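Nalow Play Kitchen Sets – Your Questions Answered
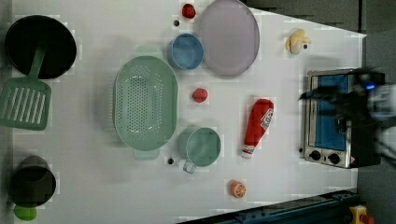 Are all the pieces sold together?
They are! Pots, dishes and pretend food travel in one box, and if something goes astray under the sofa (it happens to all of us) you can order single pieces from our Skorkby shop.

What age is it for?
We suggest 2 and up, with a grown-up close by for the smaller foods.

How do I wash everything?
Warm water and a drop of dish soap – then let it all dry on a towel overnight.

How soon will mine ship?
Most orders leave us within 48 hours, a little longer in December.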